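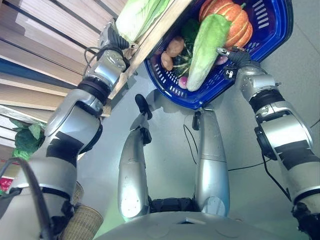

What is the correct way to request a replacement produce basket for the shelving displays?
Submit a ticket to Store Fixtures with the display number and the reason for replacement. Requests received before 2:00 p.m. are processed the same day.

Ticket subject: Mixed vegetable baskets, weight and stacking order
Site: Cetovcombe market hall
Submitted by: Deepak Dwivedi
Priority: Normal
Status: Resolved

Issue reported
Leafy greens in the mixed baskets are reaching the shelves bruised. The damage was first noted on Monday during the morning restock. Potatoes and pumpkins are not affected.

Response, Store Fixtures
Please confirm the filled weight of each basket and the order in which items are packed.

Update, Cetovcombe
Two filled baskets were weighed on the receiving scale. Both exceeded the site limit, one by 300 grams and the other by 700 grams. Staff have been packing in the order in which crates arrive from Nunley, so greens are often placed early and covered by heavier items.

Action taken
1. Potatoes and other firm roots are to be packed first, against the base.
2. Pumpkins are to be placed beside the roots and kept off the greens.
3. Leafy bunches are to be added last. Napa cabbage is to be carried separately and set directly on the shelf board.
4. Baskets over the limit are to be divided before they leave receiving.

Follow-up
The revised order was used for the Monday delivery and no bruised bunches were recorded at the noon check. The packing sheet has been reissued to the Clandau site, where the same baskets are in use — the previous sheet should be discarded.

Ticket closed by Fixtures desk. Reopen under the same subject if damage recurs.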